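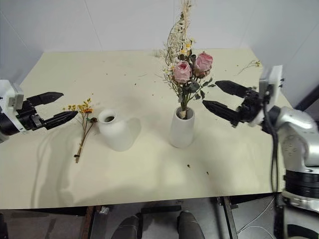
Dried flowers dropping bits everywhere, how do I stop it??
posted by testard_attic

OK so I do dried arrangements for a small shop called Pramitwood, mostly roses with some filler, sold already in the vase. My problem is shedding. Every time I handle a stem the table gets little dark crumbs and bits of stem on it, and on a cream top you see every one. The two dusty pink roses with the gray-green leaves are in the taller white vase and I'm pretty happy with them, the yellow stuff is what's left to place. I have one sprig of it and one empty vase, the round-shouldered one with the short neck. Do I put the sprig in with the roses or give it its own vase? And is there a spray or something that keeps the heads on? I tried hairspray on an older batch (Holanda brand, whatever was in the bathroom) and it went kind of shiny and sticky, then dust stuck to it. Not doing that again. Shop wants 12 of these by February so I need to figure it out soon. Budget is tiny. Thanks in advance, sorry if this has been asked a milion times.

3 replies

grumitz_garden
Been drying flowers a long time, mostly for wreaths. Few things.

Shedding is mostly handling. Hold the stem low, never the head. Don't lay it down and pick it up again ten times while you decide, every trip to the table costs you some crumbs. Decide first, then pick up. Work over a sheet of paper, fold it, dump it, done.

Before it goes in a vase, turn the sprig upside down over the trash and tap the stem with a finger. Gently. Whatever was going to fall in the first week falls now. Then spray. Hairspray is OK if it's the plain unscented kind and you stand way back, arm's length at least, two very light coats and let it dry all the way in between. Shiny and sticky means too much too close. They also make a sealer just for dried flowers, craft stores have it, it goes on more matte. Try it on one scrap stem before you do the nice ones. And do it outside or with a window open, the stuff is nasty.

Humidity matters too. If your room is damp they go limp and drop more. If it's super dry they get brittle. Keep them away from the heater vent.

As for where it goes – own vase. Yellow and orange next to dusty pink can look muddy, and the roses are big enough that a thin little sprig just gets lost.
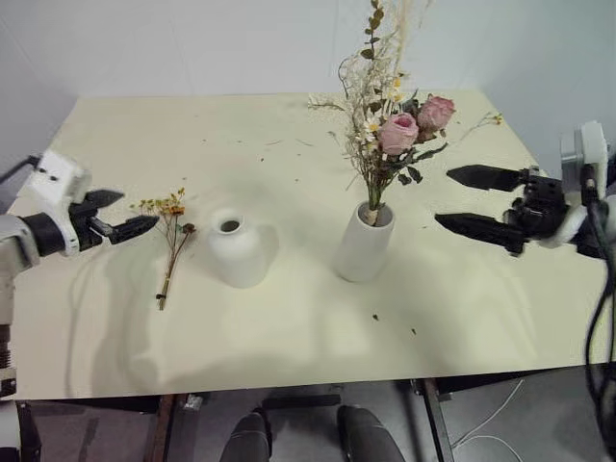 Sprig by itself, lying flat. Tiny yellow and orange heads, one dark bud up top.

Look at how thin that stem is compared to the heads. In a wide opening it'll flop to one side. Short neck is better for it, and if it still leans, ball up some tissue or a bit of chicken wire and push it down inside where it won't show. No water obviously. A spoonful of sand in the bottom also keeps a light vase from tipping.

Leave the dark bud on, it's nice. If you trim, trim from the bottom a tiny bit at a time. You can't put it back.

127oaklane
own vase yes. we had one with just one stem in it on the hall shelf for 4 years, never sprayed, looked fine. just dont dust it with a cloth, use a hair dryer on cool and LOW

mornings_and_moss
Going to disagree a little on the color thing. I'd put it with the roses, low on one side, so it pokes out from the leaves. Gives you something small next to those big blooms. But only if you have more than one sprig, a single one looks like it got in there by accident. So for this one, I guess, yeah, separate.

On the shedding, skip the spray completely if people are buying these for a kitchen or near food. I'd just tell the shop they drop a bit. I put a small card in with mine that says keep out of direct sun, don't touch the heads, a few crumbs is normal. Complaints pretty much stopped.

Also if you're shipping them and not driving them over, take the stems out of the vase first. Wrap the heads loosely in tissue, lay them flat in their own box, vase goes in another. I learned that one with a whole order, big mess, had to redo all of it.

testard_attic
Thank you all!! Own vase it is. Going to do the tap-over-the-trash thing and test the matte sealer on a scrap. The card is a good idea, will ask the shop. I'm driving them over so no boxes thank god.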